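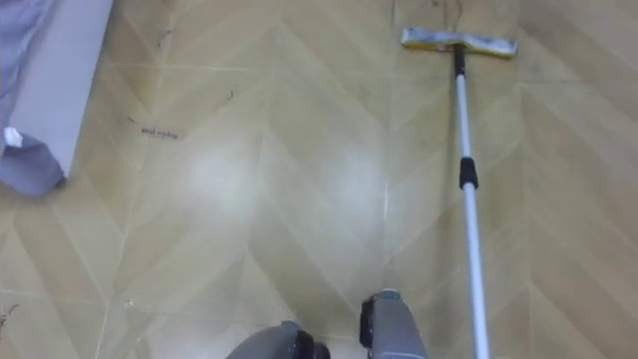 Flat mop and two-gripper unit on a herringbone-pattern floor.

Household Tips: Preparing Hard Floors for the Trullero Home Mopping Service

The Trullero home mopping service is offered by Nuveck to households with hard floors of any pattern, including herringbone and chevron. The unit works with an ordinary flat mop on a telescoping handle, held in its two grippers, and does not need a special cleaning head. The following advice is intended for customers who have booked a first visit and for those who wish to get a better finish between visits.

Before the visit

Pick up clothing, bedding and cartons from the floor, including items kept against the wall. The unit will steer around anything it finds, and the boards beneath will be left as they were. Fabric that hangs down to floor level should be folded and put on a chair or bed.

Sweep or vacuum first. Grit and fibre turn to a grey paste under a damp pad and settle in the joints between planks. A soft brush attachment is suitable for most finishes. Avoid a rotating beater bar on glossy boards.

Check the collar on the mop handle. It should be turned until firm, with the pole set at the length marked on the booking sheet. A loose collar lets the pole shorten under pressure, and the unit will stop and ask for help.

Pads and water

Use a clean pad for each room. A pad that is already grey along the edge will leave streaks, most noticeably where ceiling lights reflect from the floor. Wash pads in warm water without fabric softener and colour-sort them as you would towels.

The pad should be damp and well wrung. Standing water must never be left on timber or wood-look surfaces. Customers may supply their own cleaner, provided that it is labelled for the floor in question. Kazmi pads are included with the service and fit most rectangular heads.

Marks and stains

Ink, scuffs and dark lines along a seam are best treated by hand beforehand. Try a barely damp cloth first, then a drop of mild dish soap, testing in a corner. The unit makes two passes over each area and does not scrub at single spots unless the Even setting has been chosen. This setting adds slow, short strokes along the length of the plank and is recommended for kitchens and entries.

On angled patterns, wipe with the direction of each plank when working by hand. Wiping across the joints tends to drag soil from one seam to the next.

Lighting

Leave the overhead lights on. Strong glare on a polished floor can hide dirt from the unit as it can from a person - closing the blinds on a bright afternoon will often help. Walk the room once the floor is dry and look at it from a low angle near the doorway.

Booking and charges

The service was opened to new households in March. A single visit covers floors of up to 788 square feet. Larger homes are booked as two visits, at least 9 days apart. Over 752 households are now registered. To change the mop, pad type or room order, quote service code 2816 when contacting the Nuveck booking desk.

Page last revised Saturday, April 18, 2020.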